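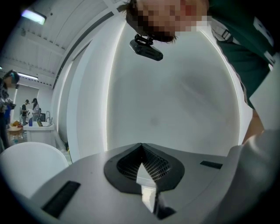
Week 6: Can a machine do the washing up yet?

Notes to go with the evening class, Machines at Home and at Work. Tutor: Renu Dixit

Welcome back, everyone, and a special welcome to the two of you who have moved over from the Tuesday group. As usual these notes cover rather more than we shall manage in the room, so please don't feel you must read every word before we meet. If you only have ten minutes on the bus, read the part on hands and the part on how to judge a demonstration, and leave the rest for a rainy afternoon.

Where we had got to

Last time we talked about machines that do one job in one fixed place: the dishwasher, the bread line, the paint booth. We agreed (well, most of us agreed, and Aušra Lill is still holding out on the matter of the tumble dryer) that these count as automation but that very few people would call them robots. The dishwasher is a lovely case to keep in your head this week. It washes beautifully, and then somebody still has to scrape the plates, load it, empty it, and find the lid that belongs to the little tub. Those bits around the edges are what we mean by a chore, and they are where the trouble starts.

What makes a chore hard

It helps to take an ordinary job and write down every small thing your hands do. Khanyisile Nkuna tried it in July with making a bed, and her list ran to two full pages before she reached the pillows. You will find the same with nearly anything. Wiping a table means moving the things that are on it, deciding which of them are rubbish, noticing the sticky patch, pressing harder on the sticky patch, and not pushing the crumbs onto the floor, or at any rate not all of them.

A factory gets round this by making the world behave. Parts arrive the same way up, at the same spot, under the same lights. A kitchen does no such thing. Mugs are left on their sides, the towel is in a heap, a child has put the scissors in the fruit bowl, and the light from the window changes through the day. A good deal of shop-floor work is closer to the kitchen than you might expect, too. Think of untangling a bag of cables, or fitting a rubber seal that has gone a bit stiff in the cold, or packing an order where every item is a different shape.

Hands

We humans are terribly spoilt by our hands. You can reach into a bag for your keys without looking, and tell them from your coins by touch alone. Most robot hands at present are much simpler affairs, often just a pair of fingers that open and close, and the surprising thing is how far a pair of fingers will take you. Try it yourself at home: hold your thumb and first finger out like a pair of tongs, tuck the others away, and put the shopping in the cupboard. You will manage the tins. You will probably manage the bread if you are gentle. Opening the bag of flour is another matter, and I should do it over the sink.

While you are at it, notice how often you want a second hand, and how often you use the worktop, your hip or your chin to steady something.

How a machine learns a chore

The older way was to write out every movement. That still works very well where nothing changes, and plenty of working machinery runs like that today. The newer way is to let the machine learn from people doing the job. There are a few ways of going about it. Someone may steer the robot's arms from a distance while everything is recorded. Or someone may carry a gripper in their own hand, with a camera on it, and do the job with that, so that the recording shows the work from the gripper's point of view. Or a person may wear a camera and simply use their own hands. Each has its drawbacks. Steering a robot is slow and rather tiring. A gripper you hold is quicker, but you bring your own very clever arm and shoulder along with you, and the robot that learns from it may not be able to reach as you did. Bare hands are the most natural of all, and the hardest to translate into two metal fingers.

Whichever way is used, variety matters a great deal. If we record 1,000 goes at folding the same blue tea towel on the same table, we may end up with a machine that is splendid with that tea towel and baffled by a yellow one. I would sooner have 260 goes in different kitchens with different towels, and I think we should argue about that in class.

How to judge a demonstration

You will all have seen films of a robot folding shirts or loading a dishwasher, and I do enjoy them myself. When you watch one, please have these questions beside you:

Has the film been speeded up?
Is a person steering, perhaps out of view?
How many tries were there, and what became of the others?
Had the machine met this room and these objects before?
What happens when something is dropped?
Who tidied up beforehand, and who tidies up afterwards?

On the numbers, be a little wary. Suppose a machine gets a step right 90 times in 100. That sounds splendid, and for a single step it may be. But clearing a table might take a dozen steps one after another, and if each has the same chance of going wrong, the whole job will come out right less than a third of the time. Do work it through on a calculator.

So, can they do it yet?

My own answer is: parts of it, in some places, with someone nearby. Picking things up and putting them down is coming along nicely. Soft things, wet things and see-through things remain awkward. Going into a strange house and doing a whole chore from start to finish, day after day, without a person to rescue it, is in my view still some way off. Aušra Strazds thinks I am too gloomy and will be putting the other side for fifteen minutes after the tea break - do be kind to her, and do bring questions.

For next week

Pick one chore, at home or at work, and write down every step as though for someone who has never seen it done. Put a star by any step you could do with your eyes shut, and a cross by any step where you have to make up your mind about something. One side of paper is plenty. Maarja Žukauskas has kindly offered to collect them at the door, and spare copies of the reading are in the tray by the coat hooks.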